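声音的去处：与声音装置作者谈《潮位》

五月的展厅里还有一股石膏粉的气味。装置《潮位》已经运行了三周，二楼的北侧房间每隔十七分钟安静一次，然后低频重新从地板下面升起来。作者在Jurari艺术空间的后勤室接受了采访，要求不署名，理由写在展览前言的最后一行：“作品由房间署名。”下文一律称其为作者。

《潮位》由五个房间组成，共有二百只扬声器，单元口径从两英寸到十五英寸不等。声音素材来自作者在Clanari旧船闸录制的水下录音，原始文件总时长五百一十四小时。展览没有展签，也没有座椅。观众进门时拿到一张对折的平面图，图上只标了墙体、门和声压级。

谈到素材的处理方式，作者先纠正了一个常见的说法。“报道里写我用了水声。录音里水的成分很少。水听器放在闸门底槽旁边，收到的主要是结构传声，也就是钢板、铆钉、混凝土的振动。水只是把它们耦合到一起。”录音使用九十六千赫采样率，二十四位。作者没有做降噪，只切除了十二赫兹以下的部分，那一段能量会让功放保护电路频繁动作，听众也感觉不到。

五百多小时的素材如何缩到十七分钟，是采访中谈得最久的问题。作者的方法接近档案编目。第一遍全部以八倍速播放，只记时间码和频谱形状，不做任何评价。第二遍按频谱重心分组，每组保留最长的一段。第三遍才以原速听。“第三遍花了整个冬天。听到后面，我对‘好听’这个标准已经没有信心，就改用一个可测的量：两段相邻素材的频谱差值低于某个阈值，删掉后一段。阈值定在哪里是主观的，定完之后的工作都是机械的。”

这种做法在观念艺术的传统里并不陌生。二十世纪六七十年代，许多作者把创作收缩为一条指令，执行的结果不再由个人趣味修正。作者承认受过这条线索的影响，但认为自己的情况有所不同。“指令艺术的指令可以印在卡片上，别人拿去执行。我的规则离开这五个房间就没有意义。阈值是在这里的混响条件下试出来的，换一个吸声系数，得重新定。”

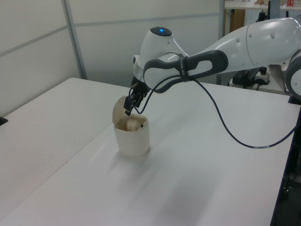 白色机械臂与带铰链盖的小杯。

房间的声学条件在布展前测过两次。四月的第一次测量在空场状态下进行，二号房间五百赫兹的混响时间为三点四秒，四号房间只有一点一秒，原因是四号房间的西墙后面有一层旧的木龙骨隔断，形成了薄板共振吸声。作者没有要求拆除。第二次测量时扬声器已经就位，箱体本身又吸收了一部分低频，二号房间降到二点九秒。

“很多声音装置到了现场才发现房间太响，于是挂帘子。我不反对帘子，但帘子主要吸高频，挂完以后低频相对更重，人会觉得闷，再去调均衡，均衡调完相位又变了。最后你在修补帘子造成的问题。”《潮位》的办法是让不同房间承担不同频段。二号房间混响长，只播放二百赫兹以下的素材；四号房间播放中频；最小的五号房间几乎只有断续的高频敲击，单次时长不超过四十毫秒。观众在房间之间走动，等于自己在混音。

扬声器的摆放也与常见的环绕布局无关。大多数箱体朝向墙面，直达声很弱，听众接收到的以反射声为主。一号房间有十二只倒置在地板上，单元贴近木地板，间隙用三毫米的毛毡垫出来。作者解释，间隙大于五毫米，地板的参与就明显减少；完全贴死，纸盆行程受限，会出现可闻的失真。三毫米是试出来的。

播放系统采用了一套名为Boltix的多通道调度软件，每个房间一台主机，主机之间以字时钟同步。作者对软件的评价很简短：“稳定，界面难看，日志写得清楚。”开展后第一周出现过一次故障，三号房间的主机丢失时钟，与其他房间错开了四十多秒。现场工作人员重启之后恢复正常。作者事后听了那天的监听录音，决定保留一个可控的错位：现在三号房间在每天下午的最后一个循环里，会故意晚四十秒进入。

问到这个决定是否违背了前面所说的“机械的工作”，作者停顿了一会儿。“违背。规则管的是素材，没有管时间。我可以给自己找一个理论上的解释，但当时的情况就是听了觉得需要。”

展览的另一部分是纸面材料。楼梯间挂着作者的分组记录，写在方格纸上，一格代表三十秒，用铅笔深浅标记频谱重心的高低。策展方原本希望把这批纸做成独立的展墙，配上灯箱，作者没有同意。现在的照明是楼梯间原有的日光灯，纸张用不锈钢夹固定，高度对齐扶手。有观众把它们当作施工图纸，直接走了过去。作者认为这样没有问题，“它们本来就是工作用的纸”。

语言在《潮位》中几乎缺席，只有一处例外。一号房间入口右侧有一只单独的小扬声器，音量调得很低，播放船闸旧操作规程的朗读，内容是开闸前的检查顺序：启闭机、制动器、水位差、信号。朗读者语速平均，没有停顿强调。作者说，这段文字的语法吸引了自己，全篇没有主语，每一句都是动词开头。“不知道是谁在做，也不知道是对谁说。这和房间里其他的声音处在同一个位置。”朗读的录音在消声条件下完成，后期没有加混响，全部的空间感由一号房间提供。

作品的前身是在Peng驻留期间做的一个单通道版本，只有一只扬声器和一块钢板，换能器直接固定在钢板背面。那个版本展出了九天。作者现在把它看作一次测量，主要结论有两条：钢板的共振峰太窄，素材里相当一部分细节被掩盖；观众倾向于站在钢板正前方，把它当成一幅画来看。第二条结论直接影响了《潮位》的布局。五个房间里没有任何一个可以称为正面的位置，扬声器的线缆也不做隐藏，沿墙脚走明线，转角处用扎带固定。

关于声压级，平面图上标注的数值为每个房间中心点的等效连续声级，以C计权测得。选择C计权的原因在于作品低频成分多，A计权会给出偏低的读数。二号房间标注为八十二分贝。入口处提供耳塞，作者对使用耳塞听作品没有意见，并指出耳塞对低频的衰减有限，戴上之后，骨传导的部分会更突出，“算是第六个房间”。

采访接近结束时谈到作品的保存问题。《潮位》没有制作立体声版本，也不发行录音。留存下来的将是一份技术文件，包括全部素材、通道分配表、两次混响测量的数据和阈值的设定说明。有机构询问过能否异地重建，作者的答复是可以，前提是对方先提供房间的脉冲响应，由作者重新计算阈值，重新筛选素材。按照目前的估计，这个过程需要四个月，得到的循环长度可能是十七分钟，也可能是别的数字。

五月十四日起，展览的闭馆时间延后一小时。作者建议在最后一个小时来，那时隔壁办公楼的空调主机已经停机，四号房间的本底噪声会低六个分贝左右，中频段里有一组铆钉的声音，白天听不见。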